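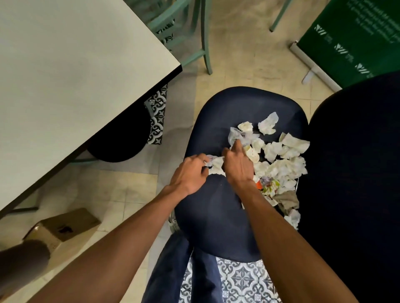

Crumpled paper napkins on a chair seat.

Why does tissue tear so easily?

Jan 27, 2020
By Precious Kruger

Print this page | E-mail this page

Pull at the corner of a tissue and it comes apart in your fingers. Try the same thing with a page from an exercise book and you have to pull a lot harder. Both are paper, and both probably began as trees.

What paper is made of

Wood is full of tiny strands called fibres. Most are only a few millimetres long and thinner than a hair. In a living tree they are held together by a natural glue called lignin.

To make paper, a mill cuts wood into chips and cooks them with chemicals. The lignin dissolves and the fibres come loose. Mixed with a lot of water, they turn into a grey or brown porridge called pulp. If the paper is going to be white, the pulp is bleached.

The watery pulp is then spread over a moving mesh, a bit like a very long flyscreen. Water drains through the holes and the fibres stay on top in a tangled layer. When the layer dries, the fibres cling to each other wherever they cross. Those crossing points hold the sheet together.

Writing paper has a lot of crossing points. It is pressed hard, so the fibres lie flat and close. Tissue is a very thin layer and is pressed much less, so there are fewer places for the fibres to hold on.

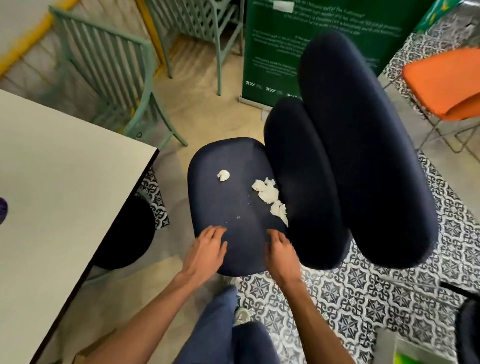

Naledi Swanepoel says her class tested this by tearing tissues in two directions, and one way always gave a straighter rip than the other. The reason is the moving mesh. As the pulp travels along, many of the fibres turn to point the same way the mesh is going. A tear that runs along the fibres slips between them. A tear that runs across them has to find a way around, and it comes out ragged.

How tissue gets its wrinkles

At the Skimwood mill, tissue is dried on a hot steel drum. The thin sheet sticks to the drum as it turns, and a long blade scrapes it off. The blade pushes the sheet into hundreds of tiny folds, too small to see easily. Papermakers call this creping. The folds make the tissue soft and a little stretchy, and they leave gaps that soak up water. They also loosen some of the fibres, so the sheet is weaker than before. Loose fibres are the white dust you find in the bottom of a tissue box.

The drum at Skimwood makes 79 turns a minute, and one big roll of tissue from it weighs 3,098 kilograms. The roll is cut up later – first into narrow rolls, then into sheets.

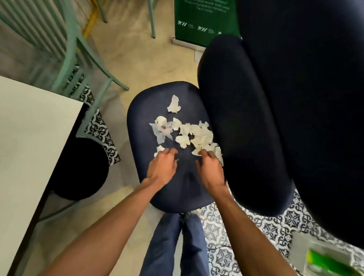

Can used tissues be made into new paper?
They can't, as a rule. Their fibres are already short and weak, and they may carry germs, so used tissues usually go in the rubbish. Some towns take them with food scraps for compost.

What happens when tissue gets wet

Water gets in between the fibres and makes them let go of each other. Toilet paper is made to do this quickly. Paper towel has a special resin added that keeps some of the joins strong, so it can wipe up a spill in one piece. Leave a square of each in a bowl of water, stir, and compare them after a few minutes.
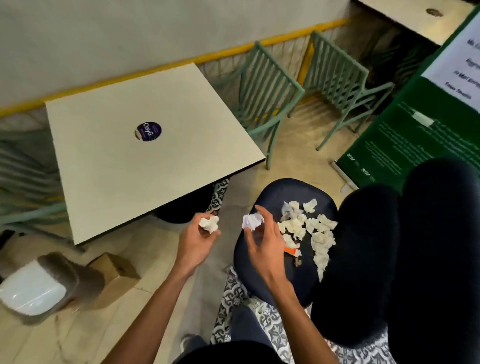 Torn tissue with a small piece of orange-and-white wrapper.

Sweet wrappers are often plastic film, which has no wood fibres in it and does not break up in water.

Contact us | © Codska | Back to top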